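How to Clear the Kitchen Drawer of Doom

Every kitchen has one drawer that opens four inches and stops. Something in there has stood up. You slide your hand in, flatten whatever it is, and get the drawer open by feel, like a vet. Ours had been like this since June, when I gave up and started keeping the tin opener on the windowsill.

If yours is the same, set aside an evening. The job itself takes 40 minutes. The rest of the evening is for finding out what you own.

What you will need

A table, cleared.
A cloth to go over it, ideally one with a bit of texture so that round things stay put.
A tray with a rim.
A bin bag.
A damp cloth and some washing-up liquid.
A pen and some scrap paper.

You do not need a set of matching drawer organisers. I bought one, a Bestness, and it was a very nice organiser which fitted every drawer in the house except the one I had measured.

Step 1. Take everything out

Everything. People like to leave in the things that are "fine where they are", and those are the things that have been causing the trouble. Put it all on the cloth, spread out, nothing on top of anything else. If you run out of table, use a chair.

At this point it will look far worse than when you started. Put the kettle on.

Step 2. Clean the empty drawer

Tip the crumbs out over the sink, then wipe it with the damp cloth and a drop of washing-up liquid. Get into the corners with a bit of cloth wrapped round a teaspoon handle. Dry it properly before anything goes back. If you line your drawers, now is the time. Cut the liner a touch small, or it will ride up at the back and you'll be back to opening the thing like a vet.

Step 3. Sort by how often you use it

Most guides tell you to sort by type. This gives you a lovely row of utensils, including the melon baller, which you last used for something that wasn't a melon. Sort by use instead:

Daily: scissors, tin opener, peeler.
Weekly: ladle, masher, the decent tongs.
Now and then: the big whisk, skewers, string.
Never: you know which ones.

Be strict about "now and then". A pasta cutter used once during a burst of enthusiasm is a Never.

Step 4. Deal with the food

There should be no food in a utensil drawer, and there always is. Half-finished packets get shoved in by someone who meant to come back. Check the date and, if it's still good, move it to the cupboard with a clip on it. If you can't find a date, out it goes. Squeeze bottles are the other regulars. They belong upright on a shelf, cap wiped, and never on their sides in with the cutlery, where a loose lid can do a great deal in one night.

Step 5. Put things back, long ones first

Lay the ladle and anything else with a long handle along one side, bowls all at the same end. Scissors go in closed, handles towards you. Small bits go in a shallow tray at the front, so they can't migrate.

Ladles are the usual reason a drawer jams. If yours has a deep bowl and the drawer is shallow, hang it up. Any hook will do. I put ours on a Zovholm rail over the cooker, which took 16 screws, and I would like a word with whoever decided that.

Step 6. The Maybe box

Anything you can't decide on goes in a shoebox with the date written on the lid. Mine says 27/10/2018. If you haven't gone looking for a thing by the time you next defrost the freezer, give the lot to the charity shop.

Keeping it that way

Open the drawer once a week and take out whatever has crept in. In our house this is mostly batteries, a Parsa takeaway menu and the instructions for a Jindach rice cooker we no longer have.

If the drawer sticks again, take out the last thing you put in. It's the ladle.
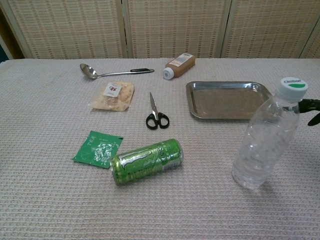
Page 16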